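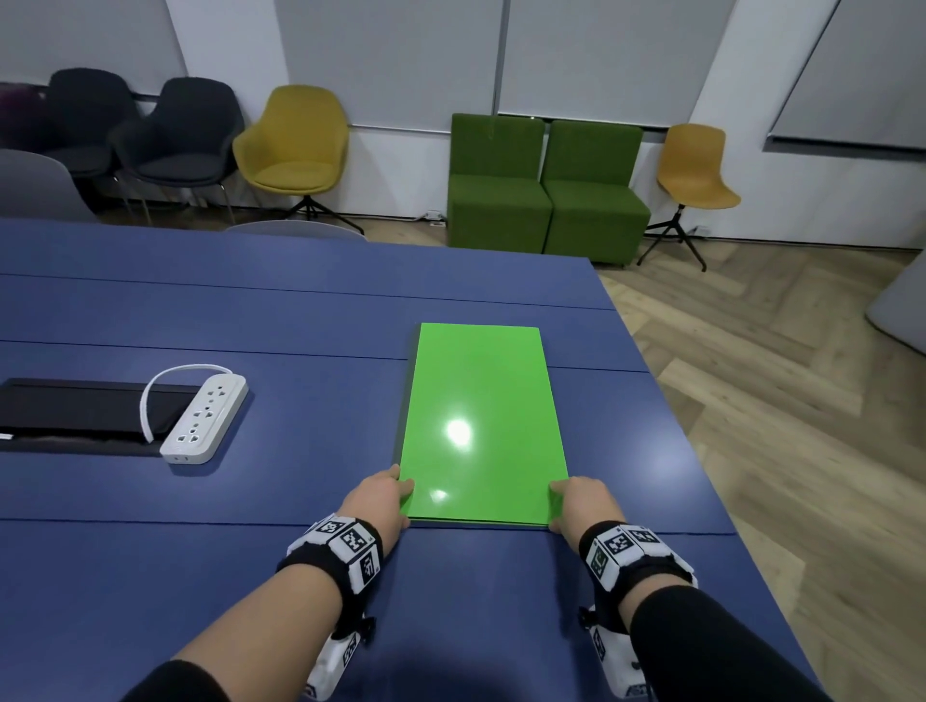
I'd been told to bring a packed lunch and not to wear bangles, and that was the whole of my briefing for a day with the Burness student robotics club. So I turned up at nine in the morning with a cheese roll and bare arms, and Vikas Vashisht, who runs the thing this year, handed me a pair of black wristbands covered in little white cubes and told me to do them up snugly.

The cubes have black and white squares printed on them, a bit like the codes you scan for a menu, and the cameras use them to work out where your wrists are and which way they're turned. You wear them and do a job with your hands. The recordings go off to be chewed over by the club's software, and eventually (this is the hope!) a two-armed machine called Toma does the same job in front of judges.

The job this term is flat things. I laughed when I heard that, and then I spent a morning at it. Pick up a board that's lying flush on a table. Go on, try it with a chopping board. You don't lift it at all, not at first. You slide it to you until a bit hangs over the edge, or you press on one corner and sneak a fingertip under another, and you've been doing this since you were three so you've no idea which one you're about to do. Toma has no such childhood to draw on.

"Everyone wants to do cups," said Jelle Wouters, who looks after the grippers and is rather gloomy about them. "Cups are lovely. Cups stick up."

The competition is in March and it's called the Prukisier, after a prize that (so far as I could gather) used to be for bridges made of dried pasta. There are 16 teams this time. Each gets 14 minutes to square a board to the table edge, turn it a quarter turn, and hand it to a person without dropping it or giving them a fright. You lose marks for the fright. I asked how they measure it and got three different answers, one of them involving a heart monitor, which I think was a joke.

Last year Burness came eighth. Lucian Munteanu still has the score sheet folded up in his wallet and got it out for me over lunch, rather the way other people get out a picture of the dog. They'd lost most of their marks on the handover: Toma held on a second too long every single time, so the poor judge ended up in a small tug of war. Lucian has rewritten that bit twice since the summer. He'd like me to say it's fixed. Aksel Oddsson would like me to say it's better.

Aksel is in his first year and joined because his flatmate did, and the flatmate has since left for the rowing club. He's become the one everybody wants recordings of. His hands are slow and tidy, he doesn't fidget, and he never forgets to come back to the start position before the next go. Mine, I'm afraid, were less in demand. I talk with my hands, you see, and Vikas had to stop me halfway through a take and ask very kindly whether I could finish the story about my sister's car afterwards.

Money is tight, as you'd expect. A local firm, Wetomar, pays for the travel and gets its name on the jumpers. Everything else comes out of subs and a cake sale that Gheorghița Avram organises with real menace. She's also the team's only driver over 21, so she has a fair amount of power.

I did 28 takes in the end. Vikas thought he could use most of them, and he's a polite young man, so I didn't ask what "most" meant. My thumbs ached on the train home, and when I got in I stood in the kitchen picking up the breadboard and putting it down again until my husband asked if I was all right.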